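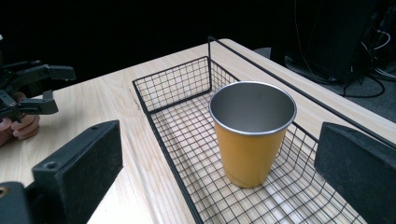 Dallent will open its handling workshop in Villel to the public for 2 days in April. Visitors will be able to watch operators work with hand-held grippers at the same tables the company uses on ordinary weekdays, and then try a task themselves. The tasks are deliberately plain. In one of them a mustard-yellow metal tumbler stands in a black wire mesh basket, and the gripper's two finger pads have to be lined up on either side of it. Others involve folding cloth, sorting cutlery and closing lids.

The open day is the second one Dallent has held. Last year's event brought in 1177 people, most of them from Villel and the towns nearby, and the company had to turn away several school groups on the last afternoon. This year there are more places, and groups can book ahead.

Demonstrations start every 40 minutes, beginning at 10 a.m. Each one opens with a short talk, followed by an operator working through a task at normal speed and then once more slowly, with time for questions. After that, visitors go to the side tables in small groups. Children under 12 are welcome with an adult.

"People come in expecting something big and fast," said Matvii Symonenko, who runs the workshop. "What we have is a person at a table doing a small job many times, and doing it carefully. I would like visitors to see how much of the work is that — and to have a go, because it is harder than it looks."

The company keeps a written record of every task it has set up since the workshop opened. The list now stands at 1263 entries, and a printed copy will be on display near the entrance. Visitors are invited to write down household jobs they think should be added. Suggestions from last year led to several new entries, including hanging a mug on a hook and putting a pillow into its case.

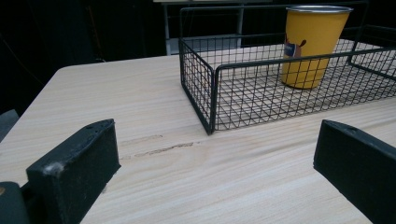
Do visitors need any experience with robots to take part?

Anyone who can squeeze a handle can try the grippers. Staff will be at each table to show how to hold one, and a first attempt usually takes a few minutes.

Two local firms are taking part in the event. Bronex will show replacement finger pads in different shapes and let visitors feel the difference between them. Yurchenko, a repair shop, will have a bench where worn grippers are taken apart and put back together.

Entry is free. The workshop is on the ground floor and has step-free access from the parking lot. Bags larger than a backpack should be left at the front desk. Personal photos are allowed in the demonstration area but not in the offices.

Schools and other groups should book through the Dallent front desk by the Monday before the event. Individual visitors can come without booking, though places at the side tables are given out in order of arrival. The last demonstration each day starts at 4 p.m.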